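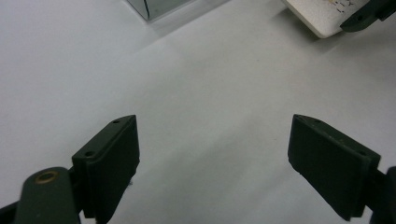
I've spent most of this summer trying out hand-held grippers, and I've come around to an opinion I would have argued against in February: the plain, blocky finger is the best thing you can put on one. Flat inner face, two screw holes in the top, done. I love these things!

I had expected to fall for the soft, curved fingers. We ran a pair from Trokel for 214 grasps and they were lovely on anything round. But you never quite know where a curved finger is going to touch, and when a grasp goes wrong you stand there guessing. With a flat face you can see what went wrong and fix it. If the face wears out, you undo the screws and put on another one. I can do that between runs without losing my place in the log.

The other thing I keep telling people is to use the gripper in your own hand before it goes anywhere near an arm. You learn so much in the first hour – how far you really need to open, how much the cable pulls at your wrist, which angles you avoid without thinking about it.
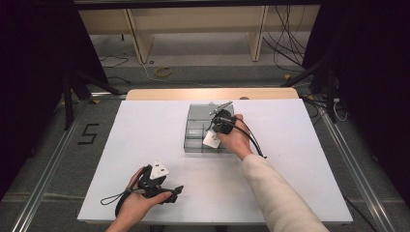 Two at once is harder again, and much more fun. My left hand turned out to be nearly useless for the first 17 runs, and I had blamed the Galanis handle for that until I swapped sides and the trouble stayed with the hand. Small trays with thin dividers are a great test, by the way. There's so little room for the jaws that any sloppiness shows up right away.

I do think people spend too long on controllers. The Zovemon one we tried has a menu for everything, and I changed maybe three settings in 958 runs. Give me a simple open-and-close that feels the same every morning and I'll put the saved time into fingers.

Next I want to try thinner jaws on the Gredcombe body, with the same flat faces, and take the whole set to 2000 grasps before changing anything else. I'm already looking forward to it – yes, even the logging.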